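Prultadero, our first feature film, opens in April

FOR IMMEDIATE RELEASE

Well, we finished it. After four winters of shooting, two changes of ending and one very patient lab, I get to write the press release for a film I wasn't always sure would exist. It's called Prultadero, it's a drama about a cannery strike, and it opens on a Saturday night in April at the Plotdale Regal, with a second run the following week for anyone who can't get a babysitter in time.

I wrote and directed it, and since our company (Boersma Pictures, which is me, a producer and a shared printer) doesn't have a publicity department, you're getting this straight from the person who also did the catering on day one. Sorry in advance for the brackets.

What it's about

Prultadero is the name of a fish cannery in a harbour town we never quite place on the map. The story covers one week. The night shift is told on Monday that the line is being sped up, and by Tuesday's smoke break half of them have decided they won't be going back in. We follow four people through the days after that: a line supervisor who has been there since she was seventeen, her brother who drives for the company, a young bloke who only arrived in town the month before, and the union delegate, who is a good deal less certain than he sounds through a megaphone.

I grew up with strike stories. My family told them at Christmas the way other families tell fishing stories, and everybody had been at the gate on the big morning, even the cousins who hadn't been born. What I wanted to get at was the stuff between the speeches. Who minds the kids? Who brings the urn? What do you say to your neighbour when she's gone in to work and you haven't? There's a march in the film, and yes, there's a confrontation with police, but a lot of the running time is kitchens and car parks and people waiting for the phone to ring.

It isn't based on one real dispute. I read old newsletters and listened to a pile of oral history recordings, and then I put them all away and wrote the script in a rented room with a heater that smelled of dust. Anyone who's worked a line will probably recognise bits of it, and I'd love to hear which bits we got wrong.

How we made it

The whole film was shot in and near Plotdale. The cannery interiors are an old cold store out past the rail yard, which our art department dressed over three weeks with conveyor parts bought from a farm auction. I can't tell you how much I love that conveyor. It jammed on the first take and we kept the jam in, because the look on the actors' faces was better than anything I'd written.

The march was the big one. We put a notice up at the library and the footy club asking for people who could stand in the cold for a morning and bring their own coat, nothing too bright. I was hoping for 50. We got 170! Grandparents, a whole netball team, a man with a trombone. We had one go at the wide shot before the light went behind the silo, and the crowd started singing something that wasn't in the script, and I just stood there behind the monitor with my hand over my mouth. That's the shot in the trailer. If you were there that morning, your name is in the credits, and if we've spelled it wrong please tell me before April.

We shot on film for the night scenes and digitally for everything else, which made the colour grade a bit of a headache, but I wanted the nights to have that grain in them. The dialogue scenes were mostly done in long takes. The cast rehearsed for a fortnight before we rolled anything, and they'd built up so much history between them by then that I ended up cutting pages of explanation out of the script. The brother and sister hardly talk about their dad at all now. It used to be a whole scene.

The music

The score is by Serkitine, a five-piece who've been playing the Plotdale pubs for as long as I've lived here. They recorded it over two weekends with the film projected on a sheet in front of them, mostly accordion, brushed drums and a church harmonium that wheezes at the end of every phrase. There was talk of cleaning up the wheeze and I said absolutely not. They'll play a short set in the foyer before the opening night screening, so come early and get a spot near the stairs.

Screening details

Opening night starts at 7 pm, doors at 6. The film runs two hours and there's no interval, so plan your choc tops accordingly. There'll be a question session afterwards with me and as many of the cast as can make it. The second run has daytime sessions as well as evenings, including a relaxed session with the lights up a little and the sound turned down, and a captioned session for anyone who prefers it. All sessions are wheelchair accessible through the side entrance on the lane.

Tickets are on sale now at the Regal box office. If you came out for the march, you get in free on opening night, plus one guest. Just give your name at the door.

After Plotdale we're taking the film on the road to halls and small cinemas through the winter. If your town has a screen, or a big white wall and some chairs, we'd really like to come. We can bring a projector and we're pretty easy to feed. There's a booking form on our website, and I read every one that comes in myself, usually late at night with toast.

For media

Stills, the trailer and a longer set of production notes are available on request. I'm happy to do interviews by phone or in person, and so are most of the cast, though two of them are on night shift at the moment (real ones) so afternoons are best. Preview screenings for reviewers can be arranged in the fortnight before opening. Please ask us before running anything that gives away what happens at the gate on Friday, as we've worked quite hard to keep that quiet, even from the trombonist.

Contact Boersma Pictures through the website or leave a message for us at the Regal, and we'll ring you back.

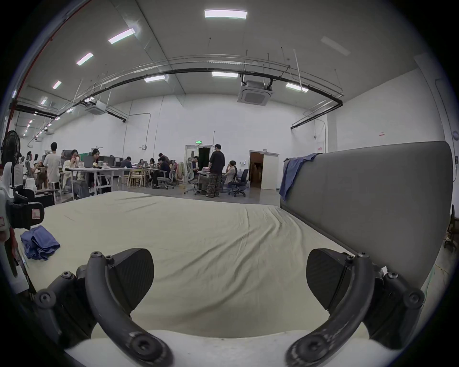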